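Home robot operators board > Good practice > Floor sweeping in a lived-in bedroom: house rules?

tilefloor_pat
Hello all, and sorry in advance for the length! I'm writing the sweeping page of our good practice sheet for Andel, and I'd love your thoughts before it goes out in February. My draft rule is that one arm holds the dustpan, the other holds the broom, and the two never swap during a run. I'd also like the bin within reach before anybody starts, so the arms aren't carrying a full pan across the room.
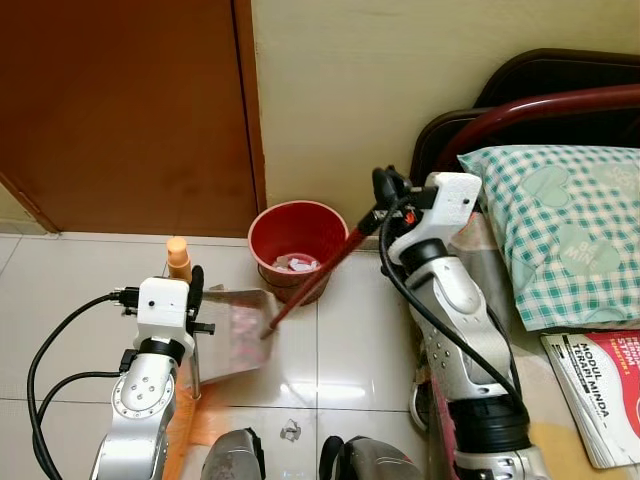 Dustpan in the left gripper, broom handle in the right, bin by the wall.

We've set a limit of 3 passes over any patch of tile. After that the operator stops and looks at the floor before going on.

mopandbucket
Lovely to see somebody writing this down! I do have to disagree about never swapping, though. When we wrote ours for Histis we started out just as strict, and our operators ended up twisting the arms into all sorts of awkward shapes to get at a corner. I'd let them change tools as long as both arms are still and everything is resting on the floor first. And please say something about long handles near beds, because bedding is

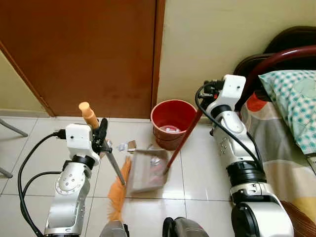 so easy to catch with the far end of a stick, and once a sheet starts to slide you have a whole new job on your hands. We keep the handle tips pointed away from the mattress and go slower on that side.

grout_and_about
I'm with pat on this one, I'm afraid. Swapping is where we drop things. Our sheet at Mtshali runs to 2 pages and half of it is about putting tools down nicely, bless it.

tilefloor_pat
Fair points, both of you. I've softened it to "no swapping unless both arms are at rest" and added a part on doors, which I'd clean forgotten. My wording is that a gripper near a door or its knob moves at the slow setting, and the operator checks the wrist view before going closer.
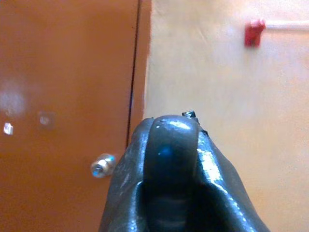 Last edited by tilefloor_pat: January 13, 2022

I'd be glad to hear if the slow setting is too fussy for doors that stay shut.

mopandbucket
Not fussy at all, keep it in! Somebody can always open a shut door from the other side. I still think 3 passes is stingy for crumbs, mind you.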